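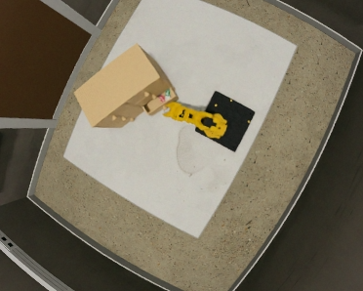
Se buscan participantes para terminar un brazo robótico en el taller compartido de Werville

Somos un grupo pequeño que lleva desde octubre construyendo un brazo de sobremesa en el taller de la calle Ackermann. Queremos que se sumen dos o tres personas hasta la primavera. No hay sueldo. Hay llave del taller, material pagado y café malo.

Conviene decir pronto lo que pensamos, para que no venga nadie engañado. No creemos que este brazo vaya a ordenar una cocina ni a jubilar a ningún operario. Hemos leído demasiadas páginas de proyectos caseros en las que todo funciona a la primera, y casi ninguna dice cuántas veces hubo que repetir la toma. Nosotros trabajamos primero en simulación: el brazo amarillo sobre su placa negra, un papel blanco debajo y unos bloques de color cartón a los que acercar la pinza. En el simulador la cosa sale bastante bien. Eso nos preocupa más de lo que nos alegra.

El último registro da 241 intentos simulados buenos de 1.000, contando solo los que acaban con el bloque pequeño donde se pidió. En el banco de verdad, con la misma rutina, llevamos 13. Jana Strobel sostiene que el problema es el rozamiento; Torben Kuhlmann, que es la holgura de la segunda articulación. Puede que se equivoquen los dos.

Qué buscamos

Alguien que sepa medir y apuntar lo que mide, incluso cuando el resultado estropea la tarde.
Alguien con mano para la mecánica pequeña: tornillería, rodamientos, piezas que no encajan.
Una persona que programe y que no se ofenda si le pedimos que borre código.

No hace falta título. Tampoco nos sirve de mucho que nos cuentes que la inteligencia artificial lo resolverá; si lo crees, trae una prueba que podamos repetir.

Qué pedimos

Una tarde por semana, desde las 19 horas. Gafas de protección cuando se taladra. Guardar los registros de las pruebas fallidas en la misma carpeta que las otras.

Qué no ofrecemos

Certificados, prácticas convalidables ni participación en una futura empresa. Prumia, que así se llama el proyecto, no tiene inversores y no los busca. Los planos se publicarán cuando el brazo repita la misma tarea sin ayuda, y no ponemos fecha.

Para apuntarse, deja una nota a Špela Golob en el tablón de la entrada o pregunta por ella en el taller. Cuenta en media página algo que hayas construido y que saliera mal, con el motivo si llegaste a encontrarlo. Contestamos a todo el mundo, aunque a veces tardamos.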